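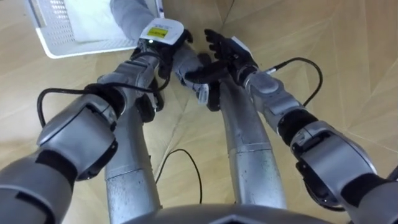
Gray garment, tag end down, and the white basket.

Getting the laundry off the floor: notes from the October session

By Nokuthula Coetzee
October
17 shares | 5 comments

The October home session was on laundry, and specifically on the part between the dryer and the drawer. Most of the people who wrote in beforehand said they can get clothes washed without much trouble. The clothes then sit in a basket for several days and get worn straight out of it. I have put the main points here for those who missed the evening, along with a few answers to questions that came up at the end.

Empty the basket one piece at a time. The usual habit is to tip the whole load onto the bed and sort from the pile. This works for towels. With clothes, the sleeves and legs twist around each other and you spend the first few minutes pulling them apart. Lift a garment by whatever part is on top and keep hold of it until the rest has come clear of the basket. If a sleeve drags another shirt along with it, put the second shirt back.

Find the tag first. On a plain gray top with no buttons or print, the tag is the quickest way to tell which end is up and whether the piece is inside out. A brand tag is normally at the back of the neck. A care tag is more often on a side seam near the hem, so check which one you have before you start turning the thing around. If you can read the printing without reaching inside and the seams show, it is inside out. Put your arm in from the bottom, take hold of the shoulder and pull it through.

Shake it once, then lay it down. Soft knits bunch up in the dryer and stay bunched if you fold them that way. Hold the shoulders, give one good shake and lay the piece face down. Smooth it from the middle toward the sides. A clean wood floor is fine for this if you don't have a table long enough. Sweep it first. Several people asked about carpet, and I would put a sheet down, as carpet holds lint and pet hair.

Fold the sleeves in before anything else. Bring one side in toward the center, sleeve and all, and lay the sleeve straight down along the body. Do the same on the other side. Then fold up from the hem in halves or thirds, depending on the drawer. For sweatshirts I use thirds. Hoods go down flat over the back before the sleeves are done.

Put away what you have folded before the next load comes out. I fold 20 pieces and then stop and walk them to the drawers. A tall stack on the floor gets knocked over, and then you are folding it again.

On baskets, Lorcan Ó Ceallaigh brought three to the session for people to try. One was a Hesine with cloth sides, which is light but falls in on itself when it is half empty. One was a Borketti with rope handles. The third was a stiff plastic one from Hulside, and that was the one most people liked, as the sides stay up while you reach in. None of them is needed if the basket you own has smooth edges. Run your hand around the rim and the slots. A rough spot will pull threads in a knit, and it can be taken down with fine sandpaper.

Questions from the end of the evening:

Tags that scratch can be cut off, but cut the stitching with a seam ripper instead of cutting across the tag. The stub left behind is worse than the tag was. Keep the washing instructions if the garment is wool.

Single socks go in one bag, and the bag gets sorted once a month.

The next session is on closets. Bring the measurements of your shelves.

Comments (5)

Hettiarachchi
The side seam thing explains a lot. I have been putting one shirt on backwards for two years.

Marnie T.
Do you fold sweatpants the same way?

Nokuthula Coetzee
Marnie, one leg over the other, then thirds from the ankle.

dpruitt
Sandpaper worked on my old basket. I used the 100 grit I had in the garage and it was too coarse, so go finer.

Marnie T.
Thanks. Will try it tonight.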